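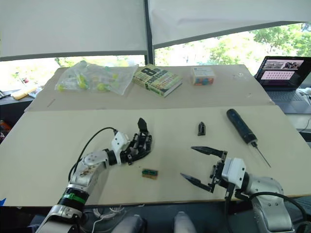 Ticket opened 20 July 2018 by Henrique Magalhães. Senior dog, age 12, refuses the indoor ramp (Zasov, 100 cm model) after dark. Daytime use is normal. The ramp deck is beige, and its upper edge meets a white landing. Pale on pale gives very little contrast, much like a light beige board laid over a second, slightly raised one, where the step is easy to miss. The dog stops at that edge and backs down.

Checked so far:
Angle – lowered by one notch, no change.
Surface – rubber mat fitted, no slipping, no change.
Vet exam – mild stiffness in the hips, cloudy lenses in both eyes.

Reply from Skustthorpe support: put dark tape across the top and bottom edges, 4 cm wide. Add a night light at floor level, not overhead. Leave the angle alone during the test.

Update: tape and light in place. Dog went up without help on 27 tries, refused twice. Going down is still slow. Ticket stays open until the August recheck.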